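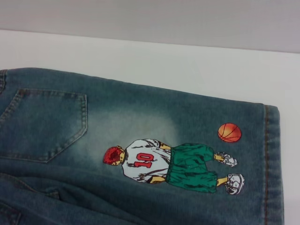

Photo: Rozália Ondrejka

How to do a proper walk-round on a two-seat trainer

I love the walk-round. It's my favourite part of a training day after the flying itself, and most new students rush it! These notes are for the club's piston trainers at Plisgate, but the order works on nearly any low-wing single. Your own aircraft's checklist always comes first, so keep it in your hand.

Step 1. Start in the cockpit
Check that the magnetos are off and the key is out. Control lock off, master on, flaps down. Read both fuel gauges and remember what they say, as you'll be comparing them with the tanks later. Master off again before you climb out.

Step 2. Left wing, back to front
Move the aileron gently through its full travel and look along the hinges. You want smooth movement and no grating. Then go round the tip to the leading edge, feeling for dents with a flat hand (you'll be surprised what fingers find that eyes miss).

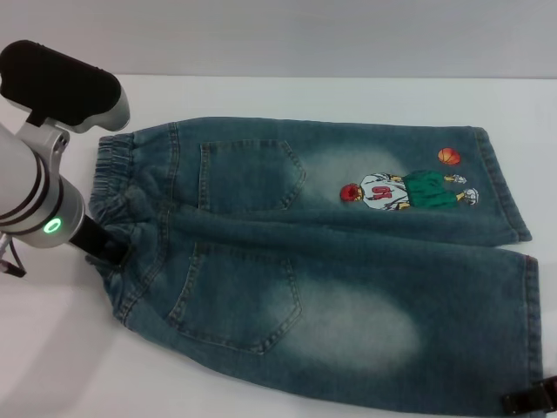

Step 3. Fuel
Dip the tank and write the figure down. Drain a little from each drain point into a clear tester and hold it up to the sky. Water sits at the bottom as a bubble or a layer. If you find any, drain again until the sample is clean, and tell your instructor.

Step 4. Nose and propeller
Treat the prop as live, always. Look for nicks along the front edge of each blade, and show any you find to an engineer. Check the oil, and do the dipstick up firmly but not with all your strength — the next pilot has to undo it. Peer into the cooling intakes too. In June we found most of a starling's nest in one!

Step 5. Right wing and tail
Repeat steps 2 and 3 on the right, then work back along the fuselage. Check the elevator, rudder and trim tab, and take off the tail tie-down.

Step 6. Stand back
Walk 11 paces away and look at the whole aeroplane. Is it sitting level? Are the chocks and covers where they should be? Benedek Győri taught me this one, and I once spotted a soft tyre that I'd walked straight past.

Allow 36 minutes for your first go. It gets quicker, and you'll start to enjoy it.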